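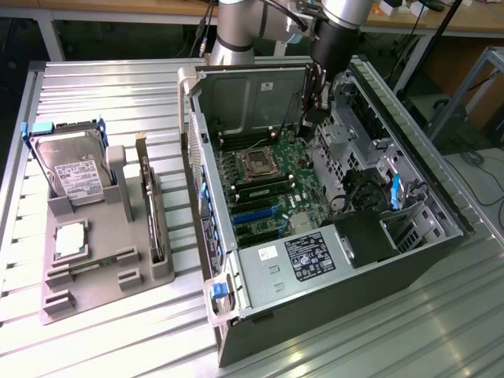 Woltley Technical Institute | Department of Technical Writing and Document Control

About the department

The department writes, edits and maintains instructional documents for the institute and for outside clients. Its output consists of service manuals, parts lists, wiring guides and safety sheets. It also teaches the two-year certificate in technical writing.

The document register currently holds 3504 controlled documents. Each one has a number, a revision letter, an owner and a review date. Documents past their review date are flagged and may not be printed until the owner signs them off. Withdrawn documents are kept in the archive and can be requested by number.

How documents are produced

A new document starts with a request form, TW-597. The form asks for the intended reader, the equipment or procedure covered and the language versions needed. Requests without a named technical contact are returned. A writer is assigned after the form is accepted, and the first draft follows the house style guide, TW-604.

Drafts go through two reviews. The technical review checks values, part names and the order of steps. The language review checks sentence length, terms and warnings. A third reader then carries out the procedure from the text alone and marks each place where the text was unclear. Comments are recorded in Heto, our document system, and stay attached to the revision.

Translated versions are handled by Guvska under a standing agreement. The English text is frozen before it is sent out. Changes made after that point go into the next revision.

Teaching

Certificate students take courses in procedure writing, terminology, page layout and indexing. In the second year they complete a full manual of their own, from request form to release. The final manuals are graded in May. The Rätsep Reading Room holds bound copies of past student manuals, along with style guides and dictionaries. It closes at 6 p.m.

Staff

Piret Grigaitė, head of department
Theophilus Amissah, procedure writing
Povilas Lepik, document control and Heto support
Idrisa Lema, terminology and translation
Maximiliano Zúñiga, illustration and page layout

Questions about a specific document should include its number and revision letter. General inquiries go to the department office, which replies within 5 working days.

This site uses cookies to remember your settings and measure page visits. Accept all | Manage preferences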